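Computer Repair and Reuse, Unit 4: Inside an Older Desktop Tower

Handout to go with the Wednesday lab. Bring it with you, and bring a pencil, as the margins are for arguing in.

Before you open anything

Most advice about old office towers comes from people selling something. Fillel's refurbishing guide wants you to replace thermal paste, fans and drive on every machine that comes through the door. Plustadach's checklist runs to 102 items, and I have yet to meet a bench technician who gets past the first page. Hường Ninh taught this unit before me and used the whole list for one term. Her students got very good at ticking boxes. Ask what each step is supposed to find, and if you can't answer, write a question mark beside it and raise it in class.

Unplug the power cord. Hold the power button in for a few seconds. Lay the case on its side so the board faces up. Wrist straps: wear one in my lab. I am less convinced than the textbook that every dead board was killed by static, but the strap costs very little and the argument takes up class time.

"Tool-free" cases

The brochures made a great deal of this. A side panel that swings open and colored clips on the parts you are meant to touch do save time, I'll grant that. They don't make the machine tool-free. On this Dell the clips on the expansion slots and the drive release are blue, while the shroud between the drive bay and the power supply has a small metal fastener on it. Treat color as a hint from the manufacturer about what it expected owners to handle. It tells you nothing about what is worn or brittle.
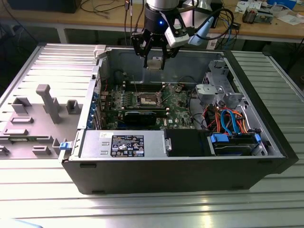 The processor socket

With the heatsink off, the socket's retention frame and lever are out in the open. This is where students slow down, and they should. Don't poke at a socket to see whether it is clean. Look at it under a lamp, from 2 directions, and keep fingers and cloths away from it.

You will read that old paste is the reason an old computer feels slow. Sometimes. Bahman Jalali tested this claim with last year's group and found no difference he was willing to sign his name to. Check the drive and the memory before you blame the paste.

Memory, card, drive

Reseat one thing at a time and test after each. If you pull the memory, the graphics card and the drive cable together and the machine then starts, you have learned nothing about the fault.

Cables: note where each one goes before unplugging it. Wire color is a poor guide to function across different makers.

Power supply: read the label, write down the rating, leave the lid on. No exceptions, including for people who did it at a previous job.

For next time

Read the Asante notes on drive testing, skeptically. They claim to catch up to 100 percent of failing drives, a figure that deserves a paragraph from you on what "up to" is doing there. Hand it in to Gwilym Yorath at the start of the lab.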